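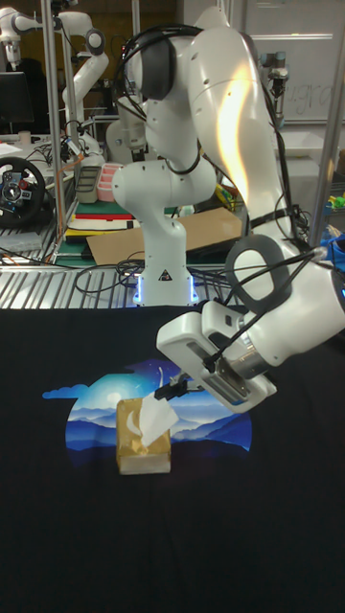

Sastley Youth Football: Spring Progress Report
7th May
By Ruxandra Cozma
2 shares | 0 comments

The grant from Dreldale covers field rental, protective equipment and coach certification for the spring program. Work under all three headings is on schedule except where stated.

Registration closed with 55 players. The roster is split into two practice groups by age, with one head coach and two assistants for each. Both head coaches hold current certification. One assistant in the younger group still has the tackling module to complete and is limited to conditioning drills until then.

Helmets were sent for reconditioning in January. Three failed inspection and were replaced at a total cost of $800, charged to the equipment line. Shoulder pads were inspected at the same time and needed only new straps - $60, same line.

Field rental is paid through the end of the spring session. The lower field drains poorly at the north end zone, and two practices were moved to the upper field. The rental rate is the same for both.

The printed spring guide (roster, coach information, practice schedule) went to Datico for layout. The first proof had position codes missing for the offensive line. Xiaoqing Yan has returned corrections. The print order is 400 copies, to be handed out at the intrasquad scrimmage.

Outstanding items: the remaining coach certification, approval of the second proof, and a signed quote from Qin for scoreboard repair. The scoreboard is outside the present grant and will be submitted separately.

Recent items
Spring Practice Schedule
Equipment Return Procedure
Winter Conditioning Report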